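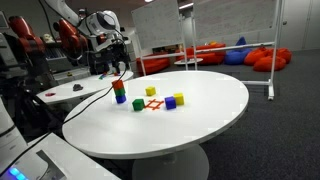 Photo: Sturnel press office. Free for editorial use with credit.

Search news, people, guides
Go

Sturnel publishes a rulebook for robot arms, and for the people who leave things next to them

KOVVILLE, 2 August 2019 – Sturnel today released the Firnik Practice Guide, a set of working rules for labs and small shops where people and robot arms share a room. The guide is free to download and runs to 20 rules. An earlier draft had a good many more, several of them about coffee.

The guide covers what the big safety standards tend to leave to local judgment: where the cables go, who may clear a table, what a stack of blocks has to look like before anyone calls it a stack, and how close a person may stand while holding a sandwich. It is meant to sit beside the machine maker's manual and the national standards, and replaces neither. Readers hoping to be excused from a proper risk assessment will find that Rule 1 is to do a proper risk assessment.

"Most of the trouble we log is very dull," said Zachary Lapointe, who edited the guide. "A cable gets moved for the vacuum cleaner and then stays moved. Somebody borrows a cube. We had 2446 entries in the log when we began writing, and I read every one of them, and I would like those evenings back."

Of those entries, 1362 had to do with the work area and its contents. The arms themselves, which get most of the attention from visitors, caused a much smaller share of the paperwork.

Several rules are likely to start arguments, and Sturnel has decided to welcome them:

Rule 4. One table, one task. Parts for a second job go on a second table, even when there is plenty of room on the first and the second table is all the way over there.

Rule 7. Every cable that crosses a work surface is either part of the setup or a fault. If it is part of the setup, it goes on the setup sheet. "It has always been there" is a fault.

Rule 9. Write down the starting layout before each run: which color, which piece, which spot. A red cube on a green cube on a blue cube is a layout. "The usual" is a mood.

Rule 12. Status lights tell you what the machine reports about itself. Check the stop circuit the way the manual says to check it, and do not take a cheerful blue glow as a character reference.

Rule 15. Seating is for sitting. Bean bags stay outside the marked working area, along with anyone in them. The guide notes that a person needs longer to get out of a bean bag than most people will admit, and asks sites to allow for this when they draw the line on the floor.

Rule 18. Whiteboards near a robot are to carry the date of whatever is written on them. Undated instructions are treated as decoration.

The rules were tried out over 1000 hours of routine tabletop work, mainly picking, placing and stacking, in rooms running single-arm and two-arm machines. Operators were asked to mark any rule they had ignored and say why. Rule 7 came back with the longest comments. Rule 15 came back with a drawing.

"I was against the bean bag rule," said Brayden Lavoie, who ran the trial. "I thought it made us look silly. Then we timed it."

McPhee, which supplies training to small manufacturers, will use the guide in its introductory operator course beginning in November. The course version adds a one-page checklist to hang by the door, in type large enough to remove the usual defense.

Sturnel will take comments on the guide through its website and plans to revise it once a year. Proposals for new rules should name an old one to remove. Proposals to remove Rule 15 should include a stopwatch reading.

About Sturnel
Sturnel writes and tests working practices for shared human and robot spaces from its offices in Kovville. Firnik is its program for small sites.

Press contact
Zachary Lapointe, Sturnel press desk, Kovville. Interview requests for Brayden Lavoie go through the same desk.

20 shares
0 comments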